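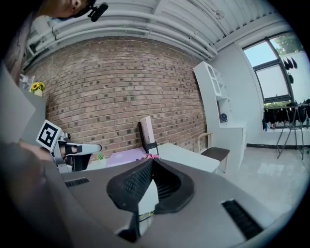 Search reviews… Search

Somow L-shaped desk in white, five weeks in

I went back and forth on this desk for most of August. I'd been working off a folding table, and every time I typed fast my coffee went for a little walk. So when Naveed Dhanial mentioned he was happy with his Somow I caved and ordered the L-shaped one in white, and I'm mostly very glad I did!

Assembly first. The box says one person can manage it, and one person can, up until you have to join the two halves of the L. Get a friend for that part. Mahfuz Miah came by after work on a Monday and held up the short side while I lay on the floor (cold tile, bring a cushion) hunting for the bolt holes. Two of them were a hair out of line and needed some persuading. All in, it took us 2 hours, with a long break for noodles. The little wrench they give you is junk — use your own.

Once it's together, though, it feels solid. I lean on it, I've sat on it, and it doesn't rock. And the white looks so good against red brick. I was worried it would come off a bit dentist's office, but the brick does all the warming up for you. Mine has the laptop on it, a black organizer pushed up to the wall, and one small succulent at the back, and there's still a ton of space left over.
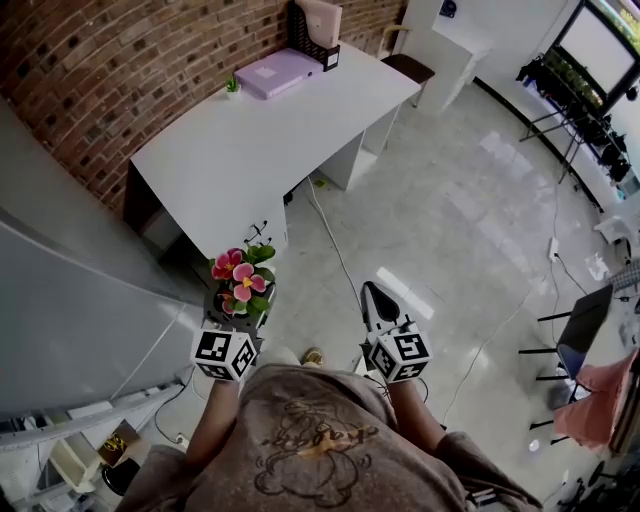

Cables are my main gripe. There's no tray, no grommet, not even a notch in the back edge, so whatever you plug in ends up trailing across the floor underneath. I paid 6 dollars for a pack of stick-on clips and half of them have already let go. For a desk at this price I'd expect them to have thought of that.

The other thing is that white shows everything. Pen, crumbs, the ring from a mug. It all wipes off with a damp cloth, but you'll be wiping a lot. My old table hid its sins better.

I looked at the Finoter corner desk too, and it does come with a cable tray, but the legs were right where my knees wanted to be. With the Somow I can roll my chair (black swivel, brown seat, older than some of my coworkers) down to the far end and not bump anything.

Delivery to Dirkisville was quick, and one corner of the box was crushed but the panels inside were fine. Four stars from me. I'd buy it again, and I'd order a proper cable tray the same day.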